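Bikstead Bench Cell Set-Up Guide
Section 3: When the arm drops or jams a memory stick

Posted 7/2/22 by the Bikstead build notes
Print this page | E-mail this page
57 shares | 2 comments

I rewrote this whole section after our cell jammed a memory stick halfway into its slot and then kept right on pushing. The old version told you to hit Resume after a grip fault. Please don't do that! Resume picks up the move exactly where it stopped, so if the stick is crooked, the arm leans on it some more, and that's how I lost a board and most of an afternoon.

Before you touch anything

1. Press the red stop on the pendant. Pause doesn't count, because Pause leaves the joints live.
2. Wait for the pendant to say HELD. On our Nerkolora controller that takes 3 seconds.
3. Unplug the PC under test if you've got it on bench power (ours has been left plugged in more than once, and yes, that was me).

CAUTION: Keep your fingers out from between the gripper linkages, even in HELD. The fingers can relax a little when the air of tension goes out of the drive, and the linkages pinch.

Getting the arm clear

4. Switch to Jog and set speed to 2 percent. The default is 100, and you really don't want that inside a case.
5. Open the fingers first, then back straight out of the case. No wrist rotation until you're above the drive cages.
6. Compare your bench views and wrist views with mine before going on.
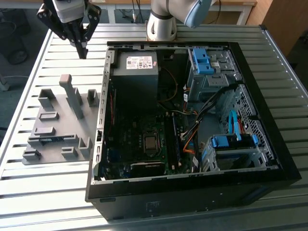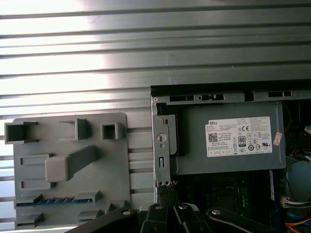
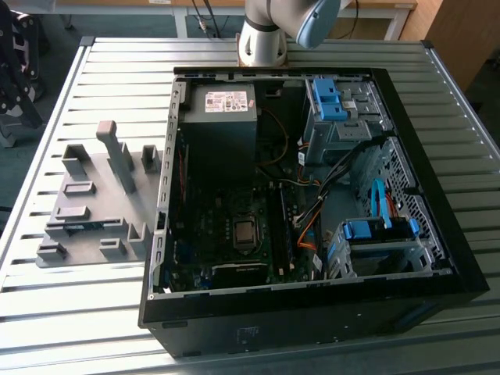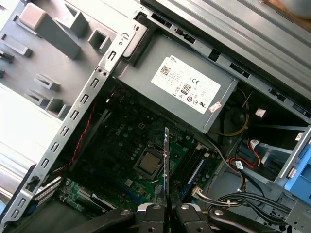

7. Lift the stick out by hand and look at the gold contacts. If you see a scratch or a bent latch, bag it and write the fault code on the bag.
8. Press the parts fixture down at each corner. Ours had crept toward the case, just enough to throw off every pick, and I chased the gripper settings for two days before I thought to check it.
9. Tuck any loose cables away from the memory slots. A cable under the stick gives you the same E57 code as a bad grip, which drives me nuts.

Note: if you bought the Poratport fixture kit, the locating pins go in from underneath. I had mine in from the top for months and they worked loose.

Starting up again

10. Clear the fault, then choose Restart Job. Leave Resume alone.
11. Run one dry cycle with no stick loaded and your hand on the stop.
12. Set the insertion force limit back to the value on your setup sheet. The Sobczak add-on resets it to maximum after every fault (still waiting on a fix, they told me September).

If E57 comes back on the dry cycle, stop there and redo the wrist calibration in Section 2. I've tried skipping it and the next stick went in just as crooked.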